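Home | Sets | Guides | Spares | Contact

Kindlow Pretend Café: Set-up Guide
Section 2: Laying out the counter
Reading time: 2 minutes

Adults should read this section first. Children will have opened the box by now, so read quickly.

1. Choose a flat surface, low enough for the smallest customer. The floor is fine and saves things falling onto it later.

2. Spread a cloth over it. Any old one will do, and dark brown hides most of what a café does to fabric. Smooth the part where the cups will go. The rest may rumple as it pleases, and will.

3. Press each lid onto its cup until the rim sits level all the way round.

Note: The lids are not watertight. Please don't test this with blackcurrant squash. We have.

4. Put the cups out last, lid end up. On a creased cloth they prefer to lie down, and a cup lying down may still be sold at full price.
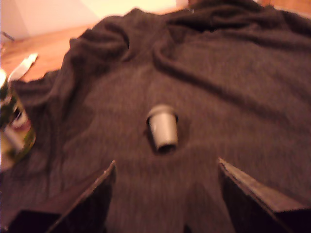 KELTELANCE, January

Revised after letters from customers, chiefly on the subject of lids. Kagiso Visser answered all of them and would like a rest.

5. Agree the prices before opening. In our trials a small coffee began at 2 buttons and reached 500 by teatime.

6. To close the café, shake out the cloth over a tray. Check the deep folds for cups.

CAUTION: Pretend cups are not for hot drinks, the dishwasher or the dog.

CAUTION: Never leave a real takeaway coffee on the same cloth. One of you will be disappointed.

Missing a lid? Look under the sofa, then ask for spare part 1036.

Kindlow customer desk: use the Contact page | © Kindlow | Back to top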